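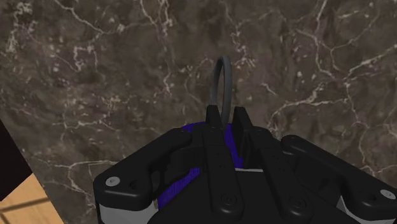
Forum > Manipulation > Simulation and Assets

Thread: Closinow scene pack, worth the license?

okoro_e
Posted 02/04/2023
Evaluating the Closinow household scene pack for a grasping benchmark. The license is priced per seat and we need 2. The vendor sheet lists 526 objects with collision meshes and mass properties. I care about thin geometry: handles, loops, hooks. Our last pack (Pramora) closed every ring with a convex hull, so the fingers stopped on air. Has anyone run contact-heavy tasks with it?
Ebuka Okoro

bgoertz
We have had it since August. Loops are open in the collision mesh for most of the catalog. Turn on the collision overlay and check each asset you plan to use. I found 14 with filled holes, mostly mugs and one basket. The release notes list none of them.

Default friction is too high for my taste. A parallel gripper will hold nearly anything with it, at nearly any angle. Lower it before you report a success rate.

hina_g
Disagree on friction. The default is fine if your fingertips are supposed to be rubber. The larger problem is mass. Several hollow items ship with the density of a solid, and the arm sags under them if your gains are soft. I rewrote the mass table by script and the trouble went away.

bgoertz
Rubber pads or not, an edge contact of a few millimeters should not resist that much torque. Try a ring held off its center of mass. With the defaults it stays level.

hina_g
Then that is your contact model, not the pack. Which solver?

bgoertz
The stock one, stock settings. A buyer will start there, so I count it.

salgado.a
Adding one of my renders, Franka arm at the marble counter. Blue cylinder with the thin bands and the ring is the object I use for handle tests.
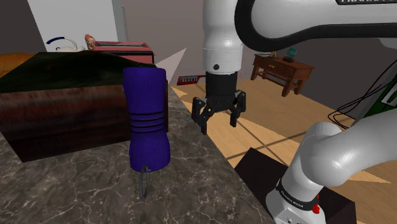

Gripper open, to the right of the blue cylinder. Ring is at the lower rim, on the counter.

On Ebuka's question: I ran 1000 trials on the ring with a scripted approach. Fingers do get past the loop and close on it, so the hole is real in the collision mesh. The failures I logged were nearly all at the approach, where the fingertips touched the body of the object first. That is a planner problem and I don't hold it against the pack.
Afonso

okoro_e
Useful. Did you change the contact offset?

salgado.a
Yes, halved it. At the default the fingers react before they visibly touch. If you train on images that mismatch will bother you.

m_ugwu
Contrary view. For rigid grasping you can get most of this from Balogun, whose base tier costs nothing. Fewer rooms and plainer textures, but the meshes are watertight and the inertias are correct. We dropped Closinow at renewal. Support took weeks to answer a ticket on a wrong unit scale and then closed it as expected behavior.
Modupe

hina_g
Balogun has no clutter. If the background matters to your policy you will spend the license money on scene dressing.

m_ugwu
Depends on whether you pay your students.

bgoertz
The Cavositz importer reads both, by the way. Build the task on Balogun objects and put them in a Closinow room. You still need one seat for the rooms. Check the up axis after import, mine came in rotated.

okoro_e
Taking the trial with one seat. I will run the overlay check on every ringed object first and post the list of filled ones. Birgit, can you send me your 14 so I can compare?

bgoertz
Sent. Version number is in the header line, yours may be newer.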